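Open afternoon at the Cleremance clinic

I went to the open afternoon at Cleremance in January, mainly to ask about eyelid surgery and to see where it would be done. Doors opened at 2 and there was a short queue at the desk. You are given a badge and a folder with a price list, and put into a group of 9 for the tour.

The first stop was the consulting rooms on the ground floor. They are plain and fairly small. The nurse explained that a first appointment lasts an hour and that you see the surgeon who would operate, not a sales adviser. Photographs are taken at that visit and again before surgery.

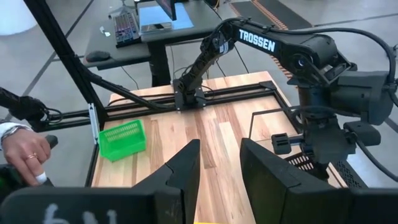
Upstairs are two operating theatres, and we were allowed into the smaller one in overshoes. Eyelids are usually done there under local anaesthetic with sedation. Noses and facelifts go next door under a general. Someone asked what happens if there is a problem overnight. The clinic has four beds and a doctor on site until morning, and there is an agreement with the hospital at Wilell for anything more serious.

The recovery ward was the part I liked best. It faces the back garden and is a good deal quieter than the front of the building, which gets the noise from Olteanu Road. Visitors are allowed until 8 pm.

After the tour there was a talk with slides. Eyelid patients are told to expect bruising for 10 days and to keep contact lenses out for at least two weeks. Upper lids start at £3,000, with follow-up visits included. Glasses wearers can carry on as normal.
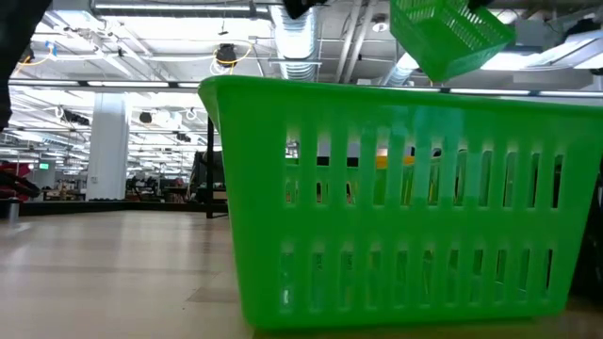

Finance is handled by an outside firm called Cundico, who had a table by the stairs. I took a leaflet but didn't stop. The interest rate was in small print on the back, so read it before you sign anything.

Questions ran over and I left at half past four. Parking is free behind the building but the entrance is easy to miss coming from town. The next open afternoon is in the spring and you need to book by phone.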